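Search this site Enter keywords Go

Nosanov publishes results of gripper comparison for school and teaching laboratories

Namcombe, July 10, 2019 — Nosanov, the maker of small handling systems for laboratories, has today published the results of its comparison of two finger types for light robot arms. The work was made at the company's test laboratory in Namcombe together with Pešek, which supplied the fingers, and Sova, which supplied the controller.

The comparison was started in November, after several customers asked the same question. They wished to know if a gripper bought for packing work can also be used with glassware, or if a special one must be ordered. Until now the company could give only a general answer.

Two pairs of fingers were tried on the same arm. The first pair is soft, with a rounded silicone surface. The second pair is harder and has vertical ridges on flat faces. Both were driven by the same Sova controller, and the closing force was set again before each series, so that neither pair had an advantage from the settings.

In total 1000 grips were planned, and all of them were carried out. The objects were those which a teacher of chemistry has on the bench every day: beakers, stirring rods, tripod stands, alcohol lamps and trays. A grip was counted as good when the object was lifted, carried to a second place and put down standing, without a correction by the operator.

With the ridged fingers, 719 grips were good at the first attempt. A further 174 were good at the second attempt, after the arm had moved back and looked again with its wrist camera. The remaining grips were stopped by the controller or by the operator. Most of these were with stirring rods, which turn easily between the fingers when they are taken too near to the end.

The soft fingers were tried afterwards in a shorter series of 221 grips. They held round glass more quietly, but they were slower to let go, and thin objects were sometimes pulled a little to one side when the fingers opened. For this reason the company does not give one general winner. Customers who handle mostly bottles and beakers are advised to ask for the soft pair, and customers with mixed equipment for the ridged pair.

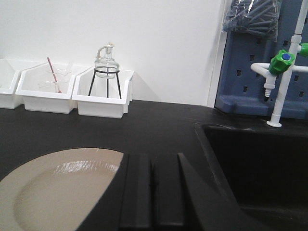 The position of the camera was also a part of the work. At the wrist it is close to the object, and this is useful for small things, but the fingers always cover a piece of the view. Clear glass before a white background was the most difficult case, and the software needed more time to find the upper rim. Sova has changed the search routine in the controller as a result, and the new version will be delivered to existing customers without charge.

Pešek will continue with a third pair of fingers, narrower at the tip, which is meant for rods and tubes. Nosanov will test it on the same bench and with the same rules — the results will be published in the same form.

The full report, with the settings for both pairs, can be requested from the Nosanov press office in Namcombe. Schools and colleges may also ask for a visit to the test laboratory.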